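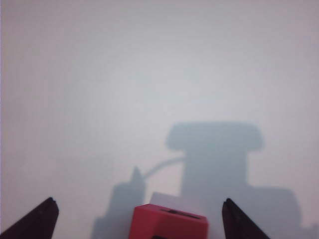
Red block on a pale surface.

Rerinden furniture paint: frequently asked questions

These answers cover Rerinden 701, the water-based matt paint made by Justesov for indoor furniture. They do not cover the older oil-based version, which has its own data sheet. Sheet and tin carry the same instructions. If they differ from what you read here, follow the tin.

Before you buy

What can I paint with it?
Bare wood, previously painted wood, MDF, chipboard and most laminates, provided they have been prepared as described further down. It can also be used on primed metal, such as table legs and drawer runners' outer faces. Do not paint the moving parts of a runner.

What should I not paint with it?
Floors, worktops next to a hob, the inside of a fridge, garden furniture, radiators, and anything that will hold water. It is not suitable for surfaces in direct contact with unwrapped food. A kitchen table is acceptable. A chopping board is not.

How much do I need?
One 1000 ml tin covers a medium dining table and its legs with two coats, with a little left over. Bare chipboard and old dry pine take more. If you are painting more than one large item, buy all the tins together and check that the batch numbers match. The batch number is stamped on the base of the tin, beside the filling code.

Which whites do you sell?
The colour card has 106 shades, of which 19 are whites. They are grouped by undertone: grey, pink, yellow and green. Printed cards are made with real paint and are accurate when new, but they yellow in a sunny window. Do not choose a white from a phone screen.

Why does the same white look different at home?
Matt paint scatters light, so it takes on the colour of whatever light falls on it. A white with a grey undertone can look faintly lilac under some cool lamps and plain grey at noon. Place the card flat if the surface will be flat, and upright if it will be upright. Look at it in the morning and again after dark with your usual lamps on.

Can you match a colour from another maker?
The Cavden shop can read a sample larger than a postage stamp and mix a match. A mixed match cannot be returned. It will be close but may differ in gloss, and the difference shows most when the two paints meet on one flat surface.

Preparation

Do I have to sand?
Yes, in nearly all cases. Use a medium paper on bare wood, then a fine one. On old paint or laminate, use the fine paper only and stop when the shine has gone. You are not trying to remove the old coating unless it is flaking.

Do I have to prime?
Prime bare wood, MDF edges, laminate and metal. Sound old paint that has been sanded does not need primer unless you are going from dark to light. Knots in pine need a knotting solution first. If you skip it, brown rings may come through in a few months, and further coats of paint will not hide them for long.

What do I clean the surface with?
Sugar soap, mixed as the packet says, followed by clean water. Let it dry overnight. Do not use a spray polish, wax remover with silicone in it, or washing-up liquid. All of these can leave a film that causes small round craters in the paint, usually called fish eyes.

The table has old candle wax on it. Will that matter?
It will. Scrape off what you can with a plastic scraper and wipe the area with white spirit on a clean rag, changing the rag often. Leave the window open. Wash with sugar soap afterwards. Lay used rags flat outdoors to dry before you throw them away.

Is there lead in my old paint?
There may be, if the piece is old. Use a test kit before sanding. If the test is positive, do not dry sand, and ask your council how to get rid of the waste. 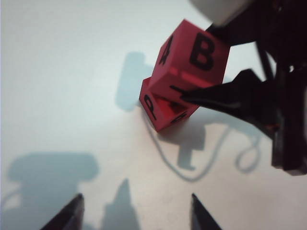

Painting

Brush, roller or spray?
A short-pile foam roller gives the flattest result on a tabletop. Use a synthetic brush for legs, rails and mouldings. The paint can be sprayed if it is thinned with clean water by no more than one part in ten. Wear a suitable mask, and note that thinned paint usually needs a third coat.

Do I stir or shake?
Stir. Shaking puts air into the paint, and the bubbles dry as pinholes. Use a flat stick and lift from the bottom of the tin, where the matting agent settles. Stir again every time you stop for a break. If the top half of a tin dries shinier than the bottom half, it was not stirred enough.

How long between coats?
Four hours in a warm dry room. Overnight in winter, or in a garage. The surface may feel dry within the hour but is still soft underneath, and a second coat put on too early will drag.

Can I use it in a cold room?
Not below 8 degrees, and that applies to the tin and the furniture as well as the air. Bring both indoors the day before. Paint that has been frozen is lumpy when stirred and cannot be saved.

Should I sand between coats?
Lightly, with the finest paper you have, then wipe with a barely damp cloth. Leave out the final sanding. Matt paint cannot be rubbed down after the last coat without leaving polished marks.

I can see roller lines. What went wrong?
The usual cause is going back over an area that has started to dry. Work in strips the width of the roller, along the longest side, and keep a wet edge. Finish each strip with one light pass in the same direction. On a hot day, close the curtains and switch off any fan. If the lines are already dry, sand the whole top and apply one more coat. Spot repairs to roller lines do not work.

Do I need a varnish on top?
Sadeghi Clear Matt is the only topcoat we have tested over 701. It is recommended for desks, children's tables and anything else used daily. It takes the finish from dead flat to a slight sheen and may warm a white very slightly. Test it underneath first. Solvent-based varnish will yellow over white and should not be used.

Drying and first use

When can I put things on it?
Light objects after two days, lamps and books after a week. The paint reaches full hardness in three weeks. Until then, anything left standing may stick, and soft rubber feet may leave a dent or a mark. Felt pads are safe from the end of the first week.

When can children use the table?
After three weeks, for the same reason. The smell goes much sooner, but smell is not a guide to hardness. Press a thumbnail into a hidden spot under the edge. If it leaves a mark, wait.

Can I speed it up with a heater?
Gentle background heating is fine. A fan heater pointed at the piece will skin the surface and trap water below it, and the result is fine cracking.
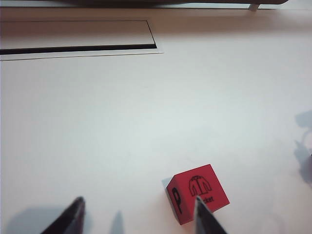
Cleaning and marks

How do I clean a painted top?
Use a soft cloth wrung out in warm water. For grease, add a drop of mild soap and wipe again with plain water. Dry with a second cloth. Do not use scouring cream, bleach sprays, glass cleaner or melamine sponges. A melamine sponge is a very fine abrasive and will leave a shiny patch.

There are grey or coloured streaks that will not wipe off. What are they?
Most streaks on a new matt surface are material rubbed off something else and caught in the texture of the paint. Try a clean white pencil rubber, used lightly. Work from the outside of the mark inwards and brush the crumbs away; do not wipe them.

What about felt-tip, ink and turmeric?
Blot at once with cold water. Washable felt-tip will normally come out of a varnished surface. Ballpoint, permanent marker and turmeric normally will not. Sand the area, seal it with a stain block and repaint the whole top.

Part of the top has gone shiny. Can it be made matt again?
No. Polishing from sleeves, mouse mats and plates flattens the surface of the paint. One fresh coat over the full top will put it right. Varnished tops resist this better, which is the main reason for using the varnish on a desk.

Can I put a hot cup on it?
Use a mat. The paint softens slightly with heat, and a hot cup can leave a ring. Faint rings sometimes fade over a few days. A ring that is still there after a week is permanent.

Storage, orders and returns

How long does an opened tin keep?
One year, if the rim is wiped clean and the lid is tapped down all the way round. Store it upright, indoors, away from frost. Write the room and the piece on the lid. A skin on top can be lifted out whole; strain what is left through an old pair of tights before use.

How do I get rid of leftover paint?
Do not pour it down the sink or a drain. Small amounts can be left to dry out in the open tin, and most councils will then take it at the tip. Wash brushes in a bucket after wiping off as much paint as you can on scrap card.

Can I return a tin?
Unopened card shades can be returned to the Cavden shop or by post within two months with proof of purchase. Mixed colours and opened tins cannot, unless faulty. For a fault, send us the batch number and a small painted piece of card. A photograph of the colour is not enough for us to test.

Do you post in winter?
Yes, except in a hard frost, when orders are held until the depot clears them. Orders placed before noon are packed the same day. There is no extra charge for a held order, and you can cancel it at any point before it leaves.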